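Shelf Price Labels in Two Small Grocery Stores

Project report, Consumer Studies
Mastden Community College
April 2026

Summary

This project looked at the price labels on the shelves of two small grocery stores in Mastden. I checked whether each product had a label, whether the label was in the right place, whether it could be read from a normal standing position, and whether it gave a unit price. I looked at 405 products over seven visits. Missing labels were less common than I expected. The bigger problem in both stores was labels that were present but sat under the wrong product. Unit prices were given often in one store and almost never in the other.

Background

Most large supermarkets print shelf labels from a central system and replace them on a schedule. Small stores do it by hand, usually when a delivery comes in or when somebody notices a mistake. I worked weekends in a small store during high school, and labels were the job that got put off until the end of the shift. If the shift was busy they did not get done.

A label matters to a shopper in a few ways. It gives the price, of course, but it also marks where a product belongs, so an empty space with a label tells you the store normally carries the item. The unit price lets you compare a small package with a large one. In class we read about shoppers who assume the large size is always cheaper by weight. I wanted to know if a person shopping in these two stores would have the information to check that.

My questions were:

How often is a product missing a label or placed over the wrong one?
Can the label be read without bending down or reaching?
Is a unit price given, and is it in the same units for similar products?
Are imported goods labeled any differently from other goods?

The last question was added after my first visit, when it became clear that imported snacks, sauces and drinks took up a large part of one of the stores.

The stores

Hirano Market is on the east side of town. It has 3,000 square feet of sales floor and sells general groceries along with a wide choice of foods from Japan, China and Korea. It uses labels printed on a machine in the office, white with black text, which slide into a plastic rail on the shelf edge.

Palomino Grocery is smaller and closer to the college. Its labels are a mixture. Some are printed, some are handwritten on card, and some products have a price sticker on the package and no shelf label. The shelves are older and do not all have rails, so many labels are taped.

Both owners gave permission for the project and asked me to stay out of the aisles at busy times. They also asked me not to publish prices, so none are given in this report.

Packages and what is printed on them

Before getting to the shelf labels I need to explain how I identified products, as this took more time than anything else in the project. My plan was to match the name on the label with the name on the package. With domestic brands that was easy. With imported goods it often was not, because the name on the front of the package may be in one language and the name on the shelf label in another. Two flavors of the same snack can have package fronts that differ only in color and in one or two characters.

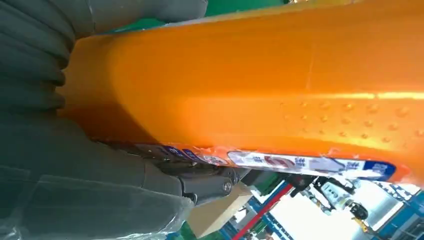 I ended up using the barcode wherever I could. Hirano's printed labels include the last digits of the barcode in small type, so a match could be confirmed even when I could not read the name. Palomino's handwritten labels had no such number. For those I relied on the English importer sticker on the back of the package, and if there was no match there I recorded the product as "unclear" and left it out of the wrong-label results.

I think an ordinary shopper would have the same difficulty. A person who knows the product will recognize it. A person who doesn't has to pick up the package, turn it over, find the sticker, and then compare it with a label that may say only "rice crackers." In the sauce section at Hirano there were several bottles that could all be described by the label "soy sauce," and the labels did include the bottle size, which helped.

Method

I made a recording sheet in Wivik, a free form builder that works on a phone without a connection. Each product had one entry with the section of the store, the height of the shelf, the kind of label, and yes or no answers for the other items. I tested the sheet on a single shelf at Palomino and changed it afterward. The first version asked for the full product name, and typing that in was much too slow.

All visits were made in October, in the middle of the morning or in the early afternoon. I divided each store into sections and worked through them in order from the door. Fresh produce, meat and anything behind a counter were left out. Products sold from a display at the end of an aisle were included only if they had a fixed place there.

For reading distance, I stood upright with my feet on the edge of the nearest floor tile and tried to read the price. This is not a strict test. I am fairly tall and have normal eyesight with glasses, and somebody shorter would have had more trouble with the top shelf and less with the bottom one. A better project would have had 2 people of different heights do the same check.

Results

Placement. In both stores, most products had a label directly below them. Where the label was wrong, the usual reason was that the product next to it had sold out and the neighboring packages had been spread into the gap. This makes a shelf look full, but the shopper then sees packages standing over a price that belongs to something else. It happened most in snacks and canned goods and least in the refrigerated cases, where dividers keep each product in its own row.

The bottom shelf had the most problems. Bags and large bottles were pushed forward over the edge and covered the rail. At Palomino a number of taped labels on the bottom shelf had been rubbed by shoes or carts until the ink was gone.
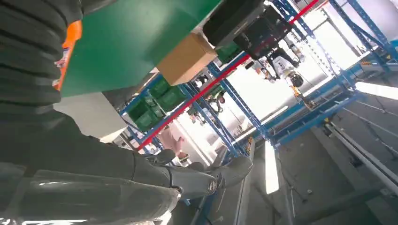

Reading. Printed labels at eye level and waist level could nearly all be read from the tile edge. On the top shelf, glare from the ceiling lights made the plastic rails at Hirano hard to read from some angles, and I had to move to the side. The handwritten labels at Palomino were larger and often easier to read than the printed ones, which I had not expected. The thick black marker was the best of all. The blue ballpoint labels were the worst.

Unit price. Hirano gave a unit price on most of its printed labels. The units were not always the same within a section. In rice, one brand was priced by the pound and the one beside it by the kilogram. In tea, some were priced per ounce and others per bag. At Palomino, unit prices appeared only on the printed labels supplied by one distributor, so they were found in the cereal section and almost nowhere else.

Imported goods. At Hirano, imported goods were labeled as well as other goods and in a few sections better. At Palomino they were more likely to have a sticker on the package and nothing on the shelf. When those products were sold out, there was no sign left that the store carried them.

Discussion

The two stores have different problems and would need different fixes. Hirano has a good label system and mostly needs to use the same units within a section. That could be done the next time a batch is printed. Spreading packages into gaps is a habit, and the store would have to decide whether it prefers a full shelf or a correct one.

Palomino would get the most out of putting rails on the lower shelves. Card labels are fine if they are written in marker and if they include the size of the package. A unit price on every product is probably too much work by hand. Rice, oil, flour and coffee are sold in several sizes, and I would start with those.

I did not check whether the prices on the labels matched the prices charged at the register. That was in my first plan. It would have meant buying the products or asking the cashier to scan them one by one, and neither was practical.

Limits

The visits were all in one month and all in the daytime. Labels are probably in better order right after a delivery, and I did not record the delivery days until my third visit. Some products may also have been moved between visits and entered again. I removed the repeats that I could find by barcode.

I gave both owners a short list of the labels that were missing or unreadable. When I went back to Palomino to drop off the list, the coffee shelf already had new cards.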